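Publicaciones > Manipulación > Informes técnicos > Tulter: percepción y planificación en encimera
Grupo de Software de Manipulación, Fernent
Viernes 19 de julio

4. Percepción y planificación en escenas de cocina simuladas

4.1. Entorno y fuentes de imagen

Los experimentos se ejecutaron en Tulter, el planificador descrito en la sección 3, conectado al generador de escenas Vasgate. Cada episodio parte de una cocina con materiales y objetos muestreados al azar. El generador no impone coherencia semántica entre los objetos: un cuchillo puede aparecer junto a una figura decorativa si ambos superan la comprobación de apoyo estable. La decisión es deliberada, puesto que los detectores entrenados con conjuntos ordenados tienden a explotar la coocurrencia de categorías.

El planificador recibe imágenes desde distintos puntos de vista. Las vistas elevadas alimentan la estimación del mapa de ocupación; las próximas a la pinza intervienen en la fase de aproximación y en la verificación del agarre. Ninguna de las dos basta por separado. En las vistas elevadas, los objetos pequeños ocupan pocos píxeles y las sombras arrojadas sobre la superficie alteran los bordes aparentes. El veteado del mármol agrava el problema, pues produce gradientes de intensidad comparables a los del contorno de un utensilio.

La figura 3 recoge varias de estas dificultades. El guacamayo se superpone parcialmente a la hoja del cuchillo y separa en la imagen el mango de la punta de la hoja. La primera versión del segmentador asignaba una instancia a cada fragmento, de modo que el planificador trataba el mango y la punta como obstáculos independientes. La silueta negra carece de textura y de sombreado, por lo que los descriptores locales solo encuentran apoyo en su contorno.
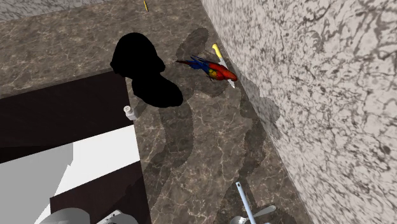 Figura 3. Vista elevada de la encimera de mármol marrón en una escena simulada. La figura de guacamayo y el cuchillo de mango amarillo se encuentran junto a la pared clara; una sombra ancha se extiende por la superficie.

4.2. Fusión de fragmentos y tratamiento de sombras

Para agrupar fragmentos se añadió un grafo de adyacencia en el que cada nodo es una región y cada arista almacena la diferencia de color, la alineación de los ejes principales y la profundidad relativa del ocluyente. Dos regiones se fusionan cuando comparten eje y la que las separa está más próxima a la cámara. El umbral de alineación se ajustó con 200 escenas y se mantuvo fijo en el resto de las pruebas.

Las sombras se tratan de forma geométrica. Dado que la configuración articular del brazo es conocida, Tulter proyecta su modelo sobre el plano de la encimera y obtiene una máscara de sombra esperada. Dentro de ella se reduce el peso de los bordes de intensidad y se conserva el de los bordes de profundidad. La máscara se recalcula en cada ciclo, con un coste medio de 38 ms en el equipo de referencia.

La evaluación se realizó con 300 escenas no utilizadas en el ajuste. Se excluyeron del cómputo los objetos truncados por el límite de la imagen, aunque se conservaron en el mapa como volúmenes prohibidos.

4.3. Materiales translúcidos en la vista próxima

La vista próxima plantea un problema distinto. Una botella translúcida deja pasar el contorno de los objetos situados detrás, y el segmentador debe decidir a cuál de las dos superficies pertenece cada borde. En la figura 4, el borde del plato octogonal se aprecia a través del vidrio o plástico verde como una forma más clara. Un modelo de etiqueta única por píxel pierde una de las dos capas; en nuestras pruebas iniciales, la capa perdida solía ser la posterior.
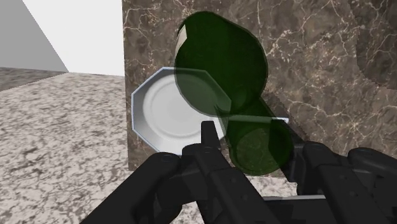

Figura 4. Vista próxima a la pinza en simulación. La botella verde translúcida se superpone a la mitad derecha del plato octogonal blanco.

Se adoptó una representación de dos etiquetas por píxel: una para la primera superficie y otra, opcional, para la siguiente. El planificador consulta ambas al generar candidatos de agarre y descarta aquellos cuya trayectoria de cierre atraviesa cualquiera de las capas de un objeto distinto del objetivo. Los dedos de la pinza se eliminan de la imagen mediante una máscara cinemática, dilatada para absorber el error de calibración.

El número de candidatos se limitó a 100 por ciclo. Con valores superiores, el verificador de colisiones Sampaio dominaba el tiempo de cómputo sin que mejorase el candidato seleccionado. Cuando ninguno resulta admisible, el sistema retira la pinza a lo largo de la dirección de aproximación y solicita una nueva estimación desde la vista elevada. Esta regla puede provocar ciclos de retirada y reintento si las dos vistas discrepan de manera persistente; la versión actual los interrumpe con un contador y marca el episodio como no resuelto.

Fernent · Grupo de Software de Manipulación · Contacto · Aviso legal · Volver arriba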